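Two-arm cell, left gripper loses its zero after a while - wiring or mechanical?
Posted in Small Robot Cells, 1st April

Finbarr Coughlan
We run a two-arm tabletop cell at our shop in Dellenville. Each arm has a two-finger gripper on a linkage and a small camera at the wrist. The right arm handles food in and out of a steamer, the left one steadies things. After 400 cycles or so the left gripper stops closing fully. I re-home it and it's fine again, then it drifts. The cable bundle comes out at the lower left corner of the base plate and has a few inches of bare colored leads before the sheath starts. Should I be looking at the leads or the linkage first?

Nendley
Had this on mine. Bought a new servo, problem went away. Came back in September though.

Fergal Mac Giolla
Check the linkage first, it takes two minutes. Power off, open the fingers by hand and wiggle each one sideways at the pivot screw. If one side has more play than the other, take that screw out, clean it, put a drop of medium threadlocker on it and tighten until the finger just stops rocking. Go any further and the motor has to fight it, and you get the same drift for a different reason.

Then do the leads. Any length of single wire outside the sheath will flex every time the wrist turns. Put spiral wrap over it right up to the plate and tie it down at the plate, with enough slack for a full turn of the wrist. Run the wrist end to end slowly and watch whether the wires pull tight. If the position reading jumps while you do that, it's a broken strand or a bad crimp, and you should replace the lead.

Re-home after all of it, and write down the closed position so you have something to compare against next week. Mine reads 339 closed, yours will be different.

Finbarr Coughlan
Thanks Fergal. Left pivot screw was a quarter turn loose. I've done both sides, haven't wrapped the leads yet, and the closed reading is 96. Back on the bun job now, will post the reading again when it's had a proper run.
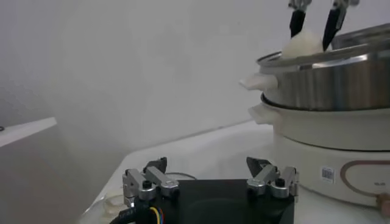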